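Dernel Neighborhood Association
Minutes, February 23, 2023

Present: Chepkoech Swai (chair), Mansa Annan, Sarita Pathak, Luana Meireles. Absent: Atif Mengal.

October minutes approved.

Cusolo Street rezoning: The city wants to allow 35 apartments on the old Gireson lot. Sarita asked that former tenants get first choice of units — the draft has no such rule. Motion to request one passed, 4 to 0.

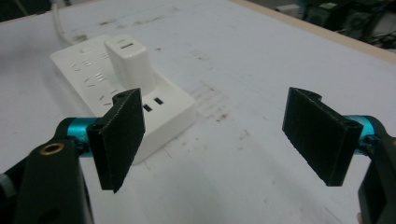
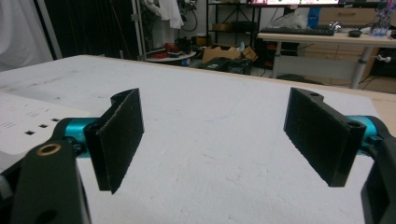 White table, black and teal gripper

Historic marker: Mansa has a quote of $2,000. Tabled.

Next meeting at the library. Adjourned at 9 p.m.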